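February 8, 2026
Linen notebook, guest room at Brenurar

Started late, the keys were at the other end of the building. Heating on low, window shut.

Plan for today was to get the folding order settled before the Huletti visit. Whites first, then darks, then whatever is left over (socks, the odd pillowcase). Last time we did it the other way round and the pale things kept ending up on the floor.

Washed the Rahman set last night, 2 loads. Second load came out stiff, think too much powder. Cut it down next time. Weighed one of the big towels dry on the kitchen scales: 374 g. Same towel was 337 g on the Findaten sheet back in July?? Either it wasn't the same towel or the scales have drifted. Check with the bag of rice.

Folding notes
– thirds, then half. Halves twice makes a fat edge that springs open
– smooth with the flat of the hand before the last fold, not after
– dark tops: sleeves in first, always. Did one with sleeves out and had to redo it
– labels all facing the window end so whoever puts away can read them

Ironing board is wobbling again, one foot has lost its rubber. Folded a bit of card under it for now. Need a propper replacement.

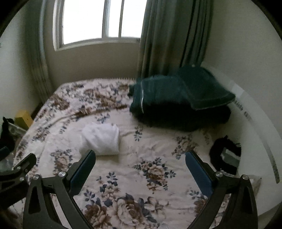 Bedspread stays on for folding, decided. Tried it stripped to the matress cover and everything slid about. The only bother is the pattern – with all those roses and blue leaves on the cream it's hard to spot a small thing you've put down, a beige sock would vanish. The white cloth shows up well enough once folded, dark clothing even better. So pale brown and tan stuff goes on the chair instead.

Whole basket took 29 minutes incl. the redo. Fine for now.

To do: rubber foot, less powder, rice on the scales, ask whether Huletti want hangers or just piles. Spare pillowcases are in the bottom drawer, NOT the cupboard, I keep looking in the cupboard.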